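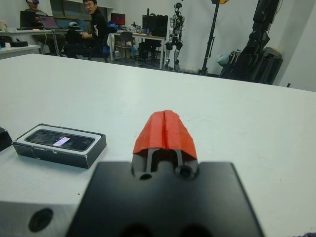
Our group had one semester to record, mix and put out a four-song EP by a campus choir, and to write down what it cost us in money and sleep. The choir is called Muriithi, after the street where it first rehearsed, and it sings gospel in two languages with a great deal of clapping. A phone lying face up in its box on a white table, screen dark, is a fair portrait of our communications plan for the first month. Messages went out to the singers and stayed out. By the time we had a reply from every section, the altos had changed their rehearsal night and the tenors had changed their minds about the opening song.

The division of labor was as follows. Lilian Mutiso handled arrangements and anything that required being polite. I handled recording, editing and this report. Our adviser, Felista Athumani, handled us.

What we set out to do

The assignment asked for "a finished release and a reflection on process." We took the first half seriously from the beginning and the second half seriously last week. Our question was whether a choir sounds better recorded all at once in a live room or section by section in a dry one. Everyone we asked had a firm opinion. Very few of them had tried both.

Recording

The live sessions took place in the hall at Bodstead, which has a high ceiling, a good natural echo and a heating system that knocks in a slow three-four. We recorded the full choir there with two microphones at the front and a pair farther back. "Morning Will Find Us" was done in 5 takes. The second was the best, and we knew it was the best, and we did three more.

The section sessions were at Clullari, the small studio under the music library. It is a very clean-sounding room. It is so clean that you can hear a soprano decide to breathe. Intonation was better there, and entrances were a mess, as each section was following a guide track of me on piano, and I rush. Lilian re-recorded the guide in November and the entrances improved overnight. I have accepted this finding.

Mixing

We mixed both versions of each song. The section recordings gave us control over balance, and I used all of it, for weeks. At one point the bass part on "Carry the Lamp" had its own reverb, its own compressor and, in Felista's words, its own zip code. She asked me to turn everything off and start again. The version on the EP has one reverb on it.

The live recordings needed less work and allowed less. If the clapping is too loud in the hall, it is too loud forever.

Budget and release

The department gave us $410. Most of it went to hall rental at Bodstead, the rest to cables and one evening of pizza that the choir director describes as decisive. The EP went up on Jindodley, the student label's page, under the title Four for the Stairwell. It had 2523 plays when we stopped checking. I was responsible for some of those, and I suspect at least one tenor's mother of a good many more.

Results

We played both versions of each song to the choir and to our seminar without saying which was which. The seminar leaned toward the section recordings, praising their clarity. The choir chose the live ones every time, and several singers said the others sounded like strangers who had been introduced by email. For the EP we went with the live takes on three songs and the section take on "Carry the Lamp," where the inner parts move fast and the hall turned them to soup.

If we did it again, we would book the hall for longer, keep me away from the guide track, and agree on who is allowed to say a take is finished. Lilian would like it noted that she volunteered for this in the first week.

Last updated: April 23, 2022

Filed under: Student Work / Music Production / Choral

Related projects
Miking an Upright Piano in a Bad Room
Three Hymns, One Drum Machine
How We Lost the Master Files: A Group Report
Writing Horn Parts for People Who Own Horns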